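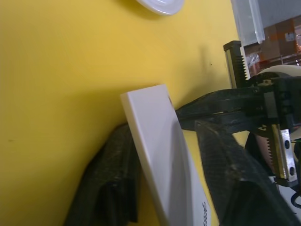 Cake table in April

Mariann Bognár's birthday cake goes out at 15:40 in the Stoko room. Please be seated by then, as the candle lighting is short. The cake is small, pink and white with berries, so Anikó Csizmadia is also bringing 2 trays of buns.
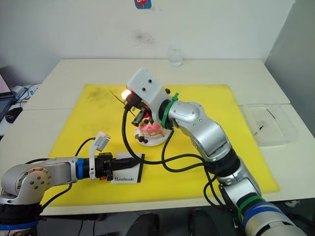
The pink cake on its white plate, with a small flame at the tip of a thin stick.

Plates and forks are in the cupboard by the door - please rinse them after use. Tell Nelli Laitinen in room 102 if you can't eat dairy or nuts.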